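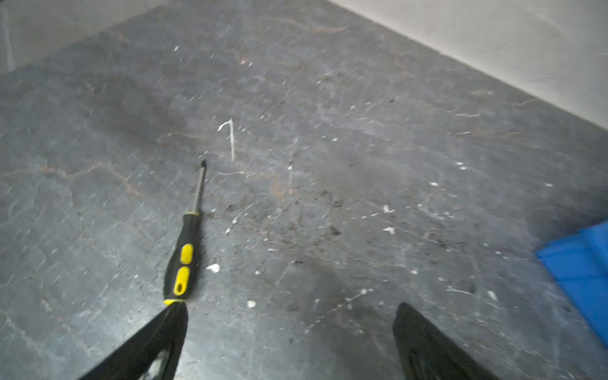 Datasets / Retail & Consumer / Seasonal

# Skatness Seasonal Receipts

A small table of what households in one town bought in the lead-up to the big spending holidays, typed up from paper receipts by people who could have been outside. Maintained by the Stirkley household spending project.

## What's in it

`receipts.csv` has 700 rows, one per receipt. Receipts came from 36 households, who kept them in an envelope on the fridge and handed them over at the end of each season. Some envelopes were tidier than others. One also held a parking ticket, which has been left out of the data and returned to its owner.

## Columns

- `household` – a number with no meaning. Please don't look for one.
- `season` – `halloween`, `christmas`, `easter` or `other`. Mother's Day is in `other`, and we have heard the complaints.
- `shop_type` – grocery, hardware, discount, pharmacy, online, market stall.
- `category` – what the thing was, in our judgement. A pumpkin is `food` if eaten and `decor` if carved. If we couldn't find out, it's `decor`.
- `amount` – dollars and cents, tax included.
- `planned` – yes, no or blank. Filled in by the shopper, so treat it as a work of optimism.
- `colour` – only for wrapping paper and lights. It was someone's pet question and we never got around to removing it.

## Known problems

Thermal paper fades. Where the total could be read but the items couldn't, `category` is `unknown`. This hits the Easter receipts hardest, as they spent the longest on the fridge.

Chocolate bought in September and marked `halloween` may have been replaced later by more chocolate marked `halloween`. Both purchases are real. We did not ask.

Online orders from Sjöberg came with returns on a separate slip. We matched what we could, and 25 refunds are still sitting in `returns_unmatched.csv` waiting for somebody with more patience.

Gift cards are counted when bought and ignored when spent. If you'd like it the other way around, you'll need different data.

## Using it

It opens in any spreadsheet program. The cleaning script is called Julus and takes the raw file as its only argument:

 python julus.py receipts_raw.csv

It will print 10 warnings about dates. They're all the same warning.

Fine for teaching, practice charts and settling arguments about who starts Christmas shopping too early. Please don't use it to forecast national retail sales. It's one town, and a lot of it is tinsel.

## Corrections

Open an issue with the row number. We look at them on Saturday mornings, after coffee.

Last updated: September

Contact | © Stirkley | Back to top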